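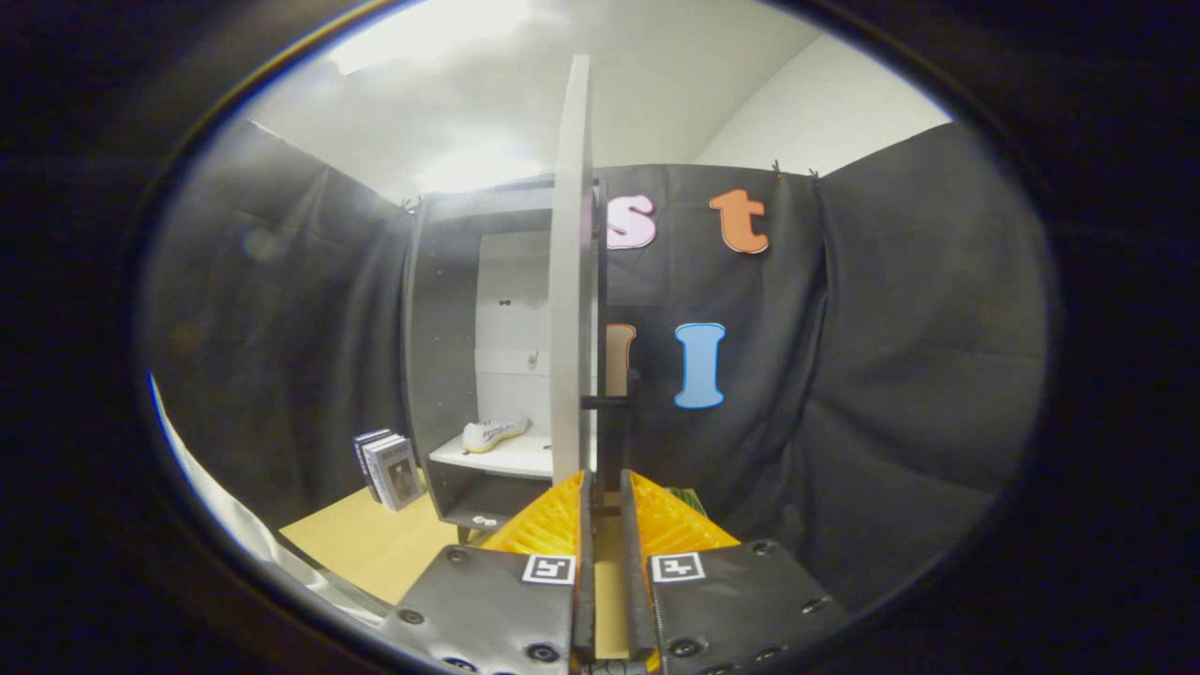
Paltavance Residents' Association
Minutes of the general meeting held on 21 February 2026 in the ground floor meeting room

Chair: Nadiia Savchuk
Minutes: Lev Nazarenko
Apologies were received from the residents of flats 4, 19 and 22.

The meeting opened at 6.30 pm.

1. Minutes of the last meeting

The minutes were read and agreed with one correction. Under item 5, "rear gate" should read "side gate". The rear gate was repaired last summer and is not in question.

2. Matters arising

Side gate. The closer has been adjusted but the gate still fails to latch in windy weather. Saditz have looked at it and say the post has moved. They have offered to reset the post when they next come for the gutters. Agreed to accept.

Letter boxes. New name cards have been printed. Any resident who has not had one should leave a note in the box marked "Office".

Bicycle shed. Two bicycles without tags are still there. Notices were tied to both in February. If no one comes forward by the next meeting they will be offered to the repair workshop on Uysal Road.

3. Accounts

The balance at the bank is £3135. The only large payment still to come is the insurance for the shared parts of the grounds. The chair said the renewal quote had not yet arrived and that last year's figure should not be relied on.

A resident asked whether the association could move its account to one that pays interest. Lev Nazarenko will find out what is on offer and what paperwork each bank wants. It was noted that both signatories would have to attend in person at the present bank if the account were closed.

The accounts were accepted.

4. Stairwell lighting

This item took up most of the evening.

The lights on the upper landings are on timers which switch off too soon. Several residents said they had been left in the dark while carrying shopping or a pushchair. The resident of flat 17 said the timer on her landing runs for less time than it takes her to reach the door from the lift.

Two quotes were laid on the table. Saditz propose to leave the existing fittings in place and replace only the timers. Clidix propose new fittings with sensors on every landing. Their price is higher by around £3000, though this includes taking away the old fittings and making good the plaster.

Points made in discussion:

The sensors would save some electricity but no one present could say how much.
The existing fittings are old and two have cracked covers.
Sensors in the last building one resident lived in came on whenever a cat went past.
The work would have to be done one staircase at a time so that there is always a lit way out.
Flats facing the landings might be troubled by light under the door at night.

Lev Nazarenko said he would prefer to see a sensor tried on one landing before any money was committed. The chair asked whether Clidix would agree to that. It was thought likely, but they would probably charge for the visit.

Agreed: Nadiia Savchuk to ask Clidix for the cost of a trial on the second floor of the east staircase. Agreed also to ask Saditz how long their quote will stand. No decision on the main work until both answers are in.

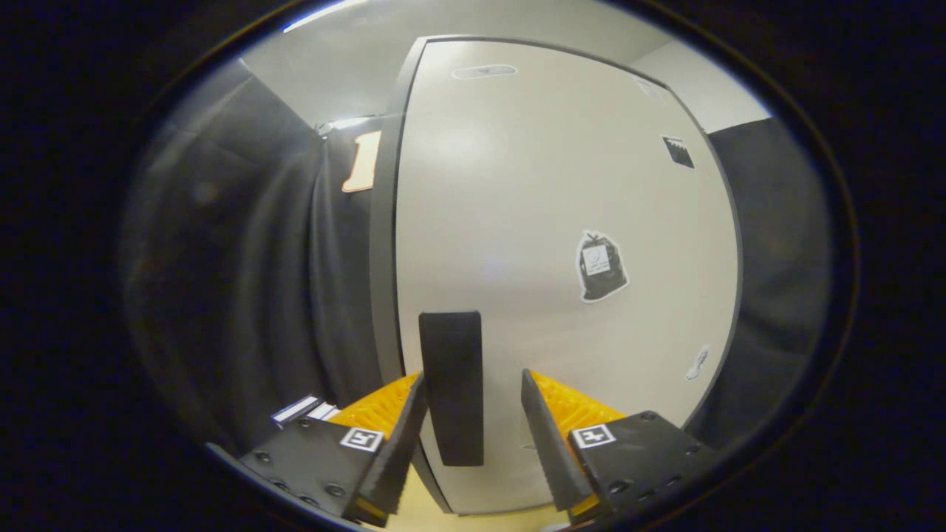
The resident of flat 9 asked that the cracked covers be replaced in the meantime, whatever is decided. Agreed. Lev Nazarenko has two spare covers left over from the last repair and will check whether they fit.

5. Noise

A complaint had been received about drilling late in the evening on the west side. The chair has spoken to the household concerned, who apologised and said the work is now finished. The house rules say no drilling after 8 pm. It was suggested that the rules be put up again by the lift, as the old copy has faded. Agreed.

A second complaint, about doors banging on the third floor, was discussed briefly. Felt pads were suggested. The resident who complained will speak to her neighbours first and come back to the association if there is no change.

6. Garden

The apple tree by the wall needs pruning before the buds open. Flat 12 has offered to do it and has the right saw. Help is wanted with carrying the branches to the green bins, which will be emptied twice this month.

The bulb order was discussed. Last year's order of 70 tulips did poorly under the lime trees. It was felt that daffodils would do better there and that tulips should be kept to the front beds. The order does not need to be placed yet.

There was some disagreement over the bench. Three residents would like it moved into the sun. Flat 2 objected on the grounds that it would then be under their bedroom window. Left where it is for now.

7. Any other business

Parcels are again being left in the entrance hall in front of the meter cupboard. The meter reader could not get the door open on his last visit. Residents are asked to collect parcels on the day they arrive or to arrange for a neighbour to take them in.

The key to the loft store on the west staircase is missing from the hook. Whoever has it is asked to return it to flat 6. A new key will be cut if it has not come back by the next meeting.

Flat 14 asked whether the window on the half landing could be opened. It was painted shut. Saditz to be asked when they come for the gutters.

The meeting closed at 8.10 pm. The date of the next meeting will be posted by the lift.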